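第9章 共同把持区間の推定

9.1 本章の範囲

前章までは、対象物に触れる主体がロボットハンドだけである場合の把持を扱った。接触点の集合が与えられれば、把持の安定性は摩擦円錐と接触力の釣合いから議論できる。本章では、人の手とロボットハンドが同じ対象物に同時に触れている時間区間を扱う。この区間を共同把持区間と呼び、その開始時刻をt1、終了時刻をt2と書く。受け渡し動作は必ず共同把持区間を含むが、逆は成り立たない。位置の修正や向きの変更のために人が一時的に手を添えた場合にも、共同把持区間は生じる。

共同把持区間では、対象物に加わる外力のうち人の手による成分を直接には測定できない。ロボット側で得られる量は、関節角、腱または関節の駆動量、指先の接触信号、手首カメラの画像に限られる。したがって問題は、これらの観測系列からt1とt2を推定し、区間内の各時刻における荷重の分担比を求めることに帰着する。本章ではこのうち時刻の推定を主に述べ、分担比は9.4節で簡単に触れる。
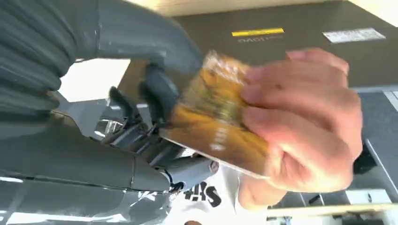

柔軟包装された食品は、共同把持区間の推定において扱いにくい対象の代表である。剛体であれば、一方の手が加えた力は対象物を介して他方の接触点に現れ、指先信号の変化として検出できる。袋状の包装では、力の一部がフィルムの変形に費やされ、信号の立ち上がりが鈍る。透明で皺の寄った包装の上からロボットの親指が押し、右半分に人の四指がかかっている配置では、両者の接触点の間に皺や折れ目があり、剛体の伝達モデルをそのまま当てはめることはできない。さらに、フィルムの反射は画像上で輪郭に似た強い勾配を作る。人の手が動きによってぼけている場合、指の境界よりも包装の光沢のほうが鋭く写り、輪郭に基づく検出器は対象物側に誤って引き寄せられる。

この困難に対して、Doãn(Bảo Doãn)は接触信号と画像を別々に判定せず、両者の時間差を変数とする方法を導入した。本書ではこれをAkyol法と呼ぶ。Akyol法では、画像から得た手の接近の確率系列をp(t)、指先信号から得た外乱の確率系列をq(t)とし、遅れdを含む積p(t−d)q(t)を最大にするdを対象物ごとに推定する。剛体ではdは零に近い値をとり、包装が柔らかいほど大きくなる。dは対象物の柔らかさの指標としても使えるが、把持姿勢に依存するため、物性値として解釈してはならない。

9.2 記録条件

以下で用いる記録はDrulletura記録集による。記録集は2000試行からなり、各試行は手首カメラの画像、頭部高さのカメラの画像、および100 Hzで標本化した関節角と接触信号を含む。試行は机上の作業を単位として区切られ、人が関与しない待機区間も削除せずに残されている。待機区間は推定器の誤報率を求めるために必要であり、これを除いた評価は誤報を過小に見積もる。

注釈は二名が独立に行い、t1とt2のそれぞれについて時刻を記入した。二名の記入が9標本を超えて異なる場合は、第三の注釈者が元の系列を見て決定した。手順の詳細と注釈者間の一致度はTrajkovskiの技術報告にある。同報告の分類名のうち「接触」と「把持」は本書と意味が異なるので、対照する際は付表を参照されたい。 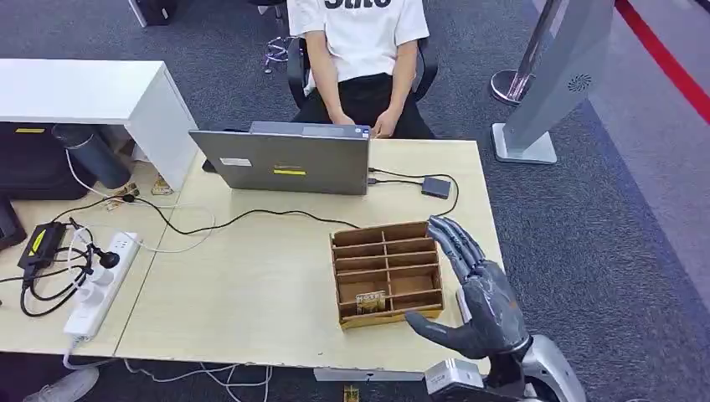 59頁

待機区間の判定では、手の開閉状態と人の手の位置を別の変数として扱う。ロボットハンドが仕切り箱の脇で四指を上に伸ばし、対面の人が両手を膝の上に置いている時刻では、p(t)とq(t)はともに低い値をとるべきである。実際の系列ではp(t)だけが上昇することがあり、その多くは画像内の肌色領域の大きさを接近と取り違えたことによる。机の縁までの距離を幾何的に与え、それより奥の手を接近の候補から外すと、この種の誤報は減少する。ただし、この制約は机とカメラの相対位置が既知であることを前提とする。

机上の配線やアダプタも推定に影響する。黒いケーブルの束は、指の関節と似た細長い暗い領域として検出されることがある。Mokdenの実装では、静止している細長領域を背景として記憶し、ハンドの運動学モデルから予測される領域と重ならないかぎり無視する。Plimerの実装は背景の記憶をもたず、前後の画像の差分だけを用いる。前者は机上の配置が試行中に変わると誤り、後者はハンドが停止している間に誤る。どちらを採るかは作業の性質によって決める。

9.3 推定の定式化

時刻tにおける状態をs(t)とし、s(t)は「非接触」「ロボットのみ」「人のみ」「共同」の四値をとるものとする。状態遷移は一次マルコフ過程に従うと仮定する。標本間隔が十分に短ければ、「非接触」から「共同」への直接の遷移は確率零とおいてよい。「人のみ」から「ロボットのみ」への遷移も同様に禁じる。後者の禁止は、対象物が投げられる場合や、いったん机に置かれる場合の扱いに関わる。机に置かれた場合は「非接触」を経由する遷移として記述し、投げられる場合は本章の対象に含めない。

観測尤度はp(t−d)とq(t)から構成する。dを固定すれば、状態系列の推定は通常の動的計画法で解ける。dが未知の場合には、dを外側の変数とし、候補値ごとに最尤の状態系列を求めたのち、尤度の最も高いものを選ぶ。計算量は候補数に比例する。候補の上限を過大にとると、別の接触事象と対応づけた解が選ばれることがあるため、上限は対象物の種類ごとに定める。次節では、まずdを既知とした場合の再帰式を導く。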